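Can they do the washing up yet?

03/09/2024

My sister-in-law Hayley has been asking me since July when she can buy a robot to unload her dishwasher, and I keep giving her the same annoying answer, which is to go and look at how they get on with a plug. So for her, and for anybody else waiting on the dishwasher question, I've put four up from the bench.
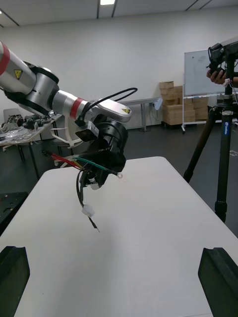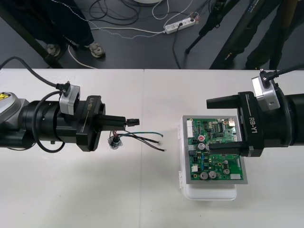
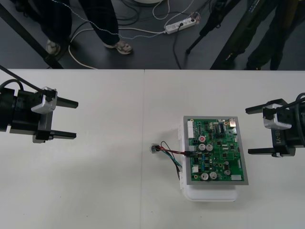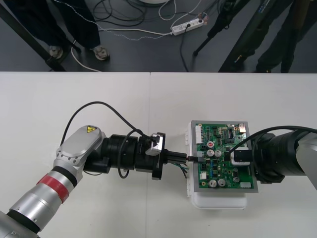
Wires, grippers and, in the last three, the green board they have to deal with.

I'm fond of this job because it looks like nothing! You or I would pick up the lead, give it a bit of a wriggle and have it home while talking about the footy. A robot arm has to find the connector, get it the right way round, keep its grip while the loose wires flop about wherever they fancy, and then push hard enough but not too hard. Declan Inskip, who I used to work with at Bindero, reckoned wiring would be the last thing on the shop floor to be handed over, and I've come round to his way of thinking (after arguing with him over 17 years of lunches).

Now swap the wires for a tea towel, or a fitted sheet, or the colander that's somehow always underneath everything else. Same trouble, only your kitchen is a different mess every evening and the bench at least stays put.

So no, Hayley, not this Christmas. I'd happily trust a machine to shift 108 identical boxes from one pallet to another, and plenty of them already do. The dishwasher is still yours, love, and the good glasses should go on the top rack.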